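Subject: Re: [smallhouse] Hall closet, wire shelves, and where do the hats go
Date: October 30, 2020

Sadia Marwat wrote:

> We finally have the keys to the place on Adlow and I am looking at the
> hall closet. It is 32 inches wide and has one pole and one shelf, and the
> shelf is so high that whatever goes up there may as well be in the attic.
> My husband wants to buy the full Closteo kit with the sliding drawers. I
> think it's a lot of money to put into a rental, and I can't find anybody
> who has lived with one for more than a month.
>
> What have people done with a closet like this? We have winter coats for
> four, boots, the vacuum, two umbrellas that work and several that don't.
> And hats. I don't know where hats go. In our old apartment they lived on
> top of the refrigerator.
>
> Also, does anyone know if the drawers come out again without taking the
> wall with them?
>
> Sadia

Sadia,

Congratulations on the keys. I've lived with the Closteo drawers since a year ago May, so let me save you some reading of reviews by people who wrote them the afternoon the box came.

To your last question first. Yes, they come out, and no, the wall did not come with them, but it thought about it. There are four anchors behind the top rail and they are the kind that open up like an umbrella inside the drywall. (One of yours that works.) When you take the rail down you push them through, and they stay in the wall forever, rattling when a truck goes by. The holes they leave are the size of a nickel. My landlord is a relaxed man and even he stood and looked at them for a while. If your lease says anything at all about holes, read it before your husband gets the drill out.

The drawers themselves are fine. They slide. What I object to is the depth. A hall closet is deep enough for a coat hanger and then a little more, and the drawers use all of it, so you end up with a long dark drawer that has gloves at the front and, at the back, whatever you were last looking for. I found a library book in mine. I had already paid for it.

So I would skip the kit and do it in this order, on the theory that you'll stop when it's good enough, and most of the time that's after the second thing.

Lower the shelf. I know it's a rental, but in most of these older closets the shelf isn't fastened to anything, it just sits on two cleats, and you can put a second board on a second pair of cleats about a foot down, using small screws that leave holes you can fill with toothpaste like everybody else. Mine is a piece of pine from the returns rack at the lumber yard. Nothing about it is square, including the closet, and they were wrong in the same direction, so it fits.

Then put in a second pole, lower, on one side only. The kids' coats go on it. They will still drop them on the floor, but they'll be dropping them from the right height.

The vacuum goes somewhere else. I'm sorry. Every hall closet I've ever seen ruined was ruined by a vacuum. It takes up the whole floor, the hose gets loose, and then the boots have to climb it. Ours stands behind the bedroom door, where I've decided it looks like a piece of furniture.

Boots want a tray with a lip. Don't buy the pretty one with the river stones in it. My sister has that one, and twice a year she washes the stones in the bathtub, one at a time, and calls me while she does it.

Now, hats. I have strong views on hats and almost no supporting evidence. Hooks are the obvious answer and they work for a baseball cap. A knit hat on a hook grows a point, and you wear that point all winter. The over-the-door rack with the clear pockets (I had the Rizvi one, which was the cheap one) is good for exactly as long as each person uses their own pocket. By the second week we had a pocket with nine mittens in it and a pocket with a banana.

What we have settled on is a basket on the lowered shelf, one for the whole family, no lid, no label. You throw the hats in. You take a hat out. A lid means a second hand and in my house nobody coming through that door has a second hand. I tried canvas bins first and they slump once they've been half full for a while, so that you're reaching into a sort of collapsed tent. Something woven holds its shape better, and you want handles in it, because the back of the shelf is farther away than you think and you'll be pulling the thing toward you by whatever sticks out.

Measure the shelf before you shop. Measure it at the back too. I bought a Warka hamper that fit beautifully at the front of the closet and met the door frame on the way in, and it now holds magazines in a room where we don't read.

Woven, olive green, the open-top kind:
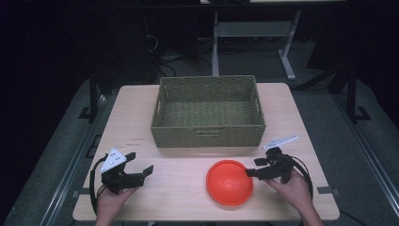
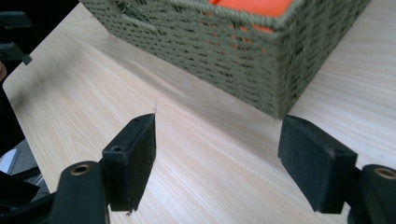 As for the umbrellas, throw out the broken ones before you move. I say this as a person who has moved the same broken umbrella three times, once across state lines. There is a belief in our family that my father can fix it. He has had it in his hands on several occasions and has given it back each time with the handle cleaner.

If you end up buying the kit anyway, and I recognize the tone of "my husband wants," get the three-drawer version and leave the bottom drawer in the box. That gives you the floor for boots. Keep the box, because they won't take anything back without it, and keep the little bag of screws taped to the inside of it and not in the kitchen drawer. I have 74 screws in the kitchen drawer and I could not tell you what a single one of them is for.

One more thing and then I'll let the lamp people have the list back. Check whether there is a light in that closet. Ours had a fixture with no bulb and I lived there through a whole winter assuming it was dead. It wanted a bulb. The battery stick-on kind also works, though the glue lets go in hot weather and the light comes down on you with real timing.

Let us know how wide the door opening is, as opposed to the closet, when you get a chance. They're never the same, and it's the door that decides.

R.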